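Speaker notes: Small bins, big bins. What an office learns from its own trash
Evening talk, Trultley library meeting room, May
Running time 32 minutes, questions after

Slide 1. Title. Wait for the door to close. Say where the restrooms are.

Slide 2. Three views of the small bin by the plant. Leave up during the intro.

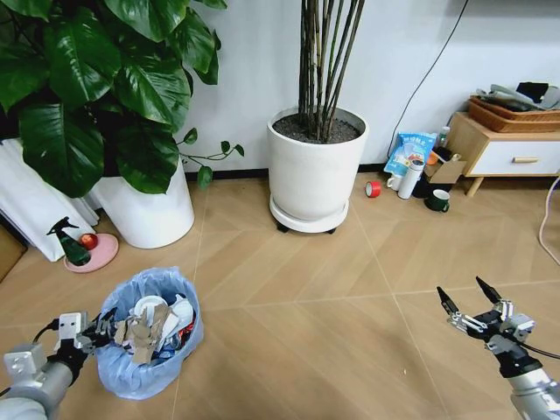
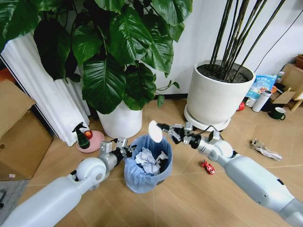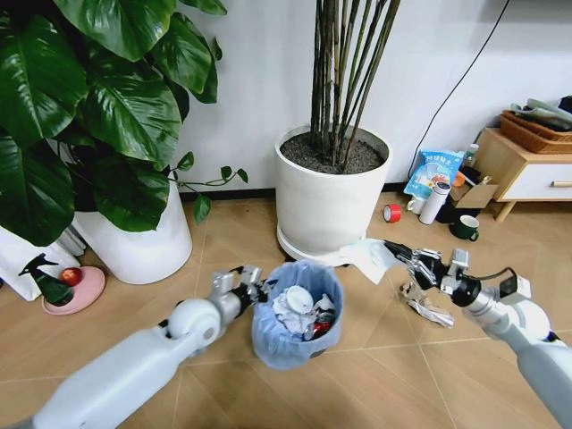

Slide 2: a small floor bin with a bag liner folded over the rim.

Slide 3. Why I started. The Egan building has three floors and used to have a bin at every desk. The cleaning contract with Clornirby charged by the liner, used or not. Most liners went out with one tissue and a coffee lid in them. Read the invoice line aloud, then move on. Don't get into the contract dispute unless asked.

Slide 4. The numbers. 600 liners a month before the change. There were 29 desks on the second floor alone, and each one got a new liner every night. Pause here. People usually want to work it out for their own office.

Slide 5. What we tried first. Signs. Signs over the desks, signs in the kitchen, an email. No change after two months. Show the sign with the bad clip art.

Slide 6. What we tried second. Took out the desk bins on one floor and put in shared stations, 13 of them, each with paper, food and landfill. Complaints in the first week were mostly about tissues. Hay fever season was a poor time to start. If you do this, start in the fall.

Slide 7. Where the stations went. The first plan had them along the windows because it looked tidy. People walk past the printer and the kitchen, so that is where they ended up. The one by the elevator had to move twice. Fire door.

Slide 8. Contamination. Define the word, some people won't know it. Paper with food on it goes in landfill. Foil wrappers go in landfill at our hauler, Jatier, but check with yours. Used tissues never go in with paper. Expect the pizza box question here and answer it now: clean lid yes, greasy bottom no.

Slide 9. What we kept. A few small bins stayed: reception, the first aid room, the restrooms. Those get emptied when they are full, and the liner is changed if it's dirty. Cleaning staff asked for this and they were right.

Slide 10. What I would do differently. Talk to the cleaners before ordering anything. Buy lids in one color per type. Skip the launch breakfast.

Slide 11. Contact and handout. Handouts are on the back table. Take questions until 8:30, then the room has to be locked.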